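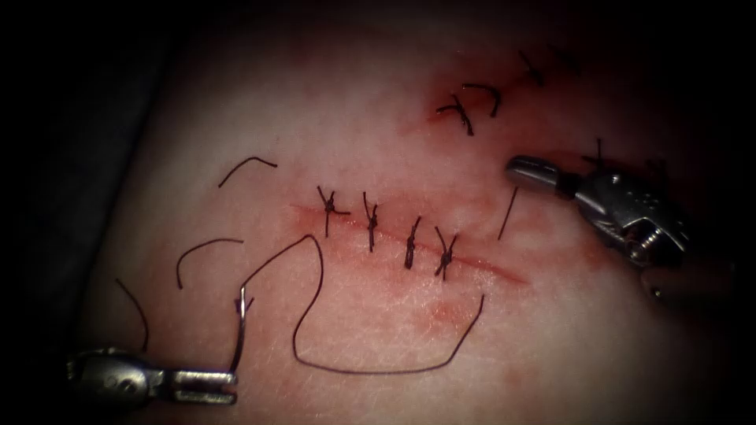 How far apart should interrupted stitches go on a straight cut?

About as far apart as each one is wide. If the needle goes in 5 mm from the edge and comes out 5 mm from the other edge, leave a centimetre before the next one, and go closer only if the edges gape.

Hi all,

Sorry for putting the spacing bit at the top, but I've been asked it so often since the March session that I thought I'd get it down first. Now for Kanini's message, which I've been meaning to answer properly (I started this on the train and then lost signal at Lultstead).

Kanini Waweru wrote:

> Dear list, I'm fine getting the needle through, and my stitches are fairly even now, but my knots are a mess. The first throw slides open before I get the second one on, and by the time I've finished the loop has got itself round everything. I also never know how long to leave the tails. Tullio says short, Raphaël says longer, and my Brulto booklet doesn't say at all! Any tips for someone practising at the kitchen table of an evening?
>
> Kanini

Kanini, you are in very good company! Mine slid open for weeks. What sorted it for me was doing two wraps on the first throw (the surgeon's knot, if you want to look it up) and then laying it down flat, pulling the two ends away from each other across the cut. If you pull both ends up towards yourself it bunches and lets go. Second throw is a single wrap the other way, then a third, and I normally stop there with silk and do a couple more with nylon, which is slippery stuff.

On the loop getting round everything: mine always did that when I'd left too much on the short end. Pull through till the short end is only a couple of centimetres, and then let the long side make a nice lazy open curve before you wrap. A small tight loop grabs at anything that sticks out.

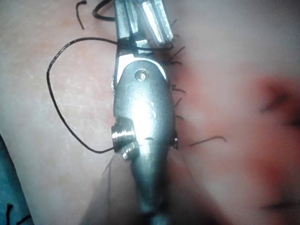 *Black thread across the base of the jaws, with a big open loop lying out to the left.*

Get your grip on the short end right at its tip, too. If you grab it halfway along you drag a second loop through and end up with a bow, which looks sweet and holds nothing. I did a whole row of bows once and Spyros Petkov has kept the pad.

The other thing is tension. You want the edges just touching. I used to haul on the second throw as if I were tying up a parcel, and the edges puckered up into a ridge. Keep hold of the long end while you lay the next throw, and keep a bit of slack in the loop until the wraps are settled,

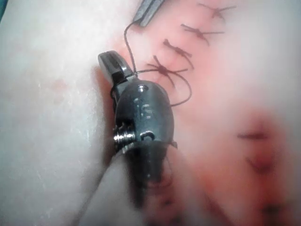 and only then draw it down, slowly, watching the knot and leaving the ends to follow. Park the knot to one side of the cut as well, it's easier to snip when you come to take it out.

Tails: I'm with Raphaël for skin, 5 mm or a bit over, so there's something to get hold of later. Tullio mostly does buried ones, where shorter is better, so you can tell them both they're right.

I've still got 11 spare packets of the black thread from the Quách order if anyone wants some for practice. Just say, I'll bring them along.

Cheers,
Dario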